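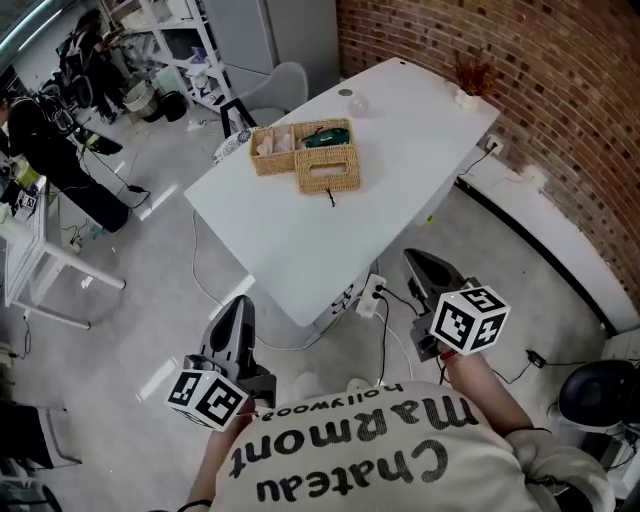

Slide 1: White table, brick wall, wicker organizer with two compartments.

Home | Talks | Notes | Archive | Contact
Print this page | E-mail this page

Does the Basket Help? Speaker notes, Vallness home evening
May 6, 2020

Leave slide 1 up while people settle. Don't rush it.

Start with the claim. The Cowie storage guide says a divided basket on the table will "end surface clutter." I read all 116 pages and I still want to know where the clutter goes. My guess is into the basket.

Point at the organizer. Two compartments, something pink and tissue-like in the left one, something green in the right. Fine. Now ask the room what the rule is. What belongs on the left? If you need a label to answer, the basket is a drawer with no front.

The wicker tissue box joined on in front I have less of a quarrel with. It holds one kind of thing and has a slot on top. Say so, or I'll sound like I hate wicker.

Next, the rest of the table. Glass dome. White pot with a dried plant at the far corner. Patterned cushion on the near corner. Would a second basket fix any of that? Plornow would sell you up to 9 of them in a set. Pause here, someone usually laughs.

Then cables. Power strip hanging below the near edge, black cables down to the floor, a white one looped across it. Storage talks skip cables because they don't photograph well in a catalog. I'd spend the first hour there and leave the basket for November.

Fusov trial: 8 homes, one organizer each. Too few to prove anything, and I'd say the same if they had liked my answer. Skip if short on time.

Questions. Expect the one about lids. I'm against lids.

Shares: 200 | Comments: 9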